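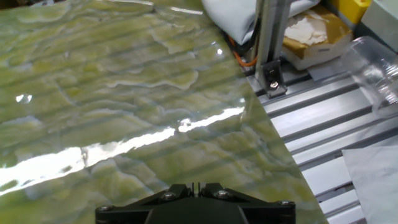 Green and cream slab, polished face, glare across the middle.

October, afternoon into evening

Transfer board and wheelchair tray work, continued from the last entry.

Started on the Eshun tray again. The clamp slips on the left armrest tube when weight goes on the outer corner. Tried a strip of bicycle inner tube under the jaw, which held with an elbow on it and let go when I leaned properly. Swapped to the moulded rubber from the Brukent sample pack and it stayed put. The rubber is thicker, so the jaw doesn't close square and the thumbwheel ends up stiff. No good for someone with weak grip. Need a longer bolt and a bigger wheel, or a lever.

Wen-hsiung Mok came by before supper and sat with the tray for a while. He is driving his own chair now, outdoors as well, and has a bit more use of the right hand than he did in spring. His comments, as close as I can get them down:

– front lip is too high, catches his forearm when he reaches for a cup
– colour is fine, stop asking about the colour
– wants to be able to take it off himself, and would put up with some wobble for that
– the cup recess is in the wrong place for a right-hander

I had the recess drawn from the first measurement sheet, when he was still mostly using the left. Should have measured again. Moved it on the drawing and took the lip down 3 mm. Will recut the blank, no point trying to rescue the old one.

Lever clamp: made two versions in scrap. The short one is useless. The long one he could open with the side of his hand, five tries in a row, but it sticks out past the armrest and will hit door frames at his place. Thinking about one that folds back under the tray. Sketch is on the back of the Fuketel delivery slip, pinned over the drill press. Please don't throw that out.

Transfer board: second coat of varnish still tacky at the hand slot, the rest is hard. Left it on the rack overnight. Whoever is in first, check the slot with a fingertip before stacking anything on it. The first board came back from the rehab centre with the finish lifting at one end, and I think it went out too soon. Sanded that end back to bare wood, rounded the edge more than before, and will revarnish it along with the next one.

Money. The Ononus Hall supper paid for the blanks and most of the hardware. We still owe for the casters. Wen-hsiung's sister wants to run another supper in the new year and put the proceeds toward a loan cupboard, so people coming home from hospital can try a tray or a board for a few weeks before anyone pays for one. I like it, but we would need somewhere dry to keep the stuff and a sign-out sheet that gets used. Told her I'd ask.

To order: longer bolts, five more lever blanks, wood filler, 120 grit. The Brukent rubber if they will sell it by the metre and not only in packs.

Bandsaw is pulling to the left again. Guide was loose, tightened it, no change. Probably the blade. I've left it unplugged with a note on the switch.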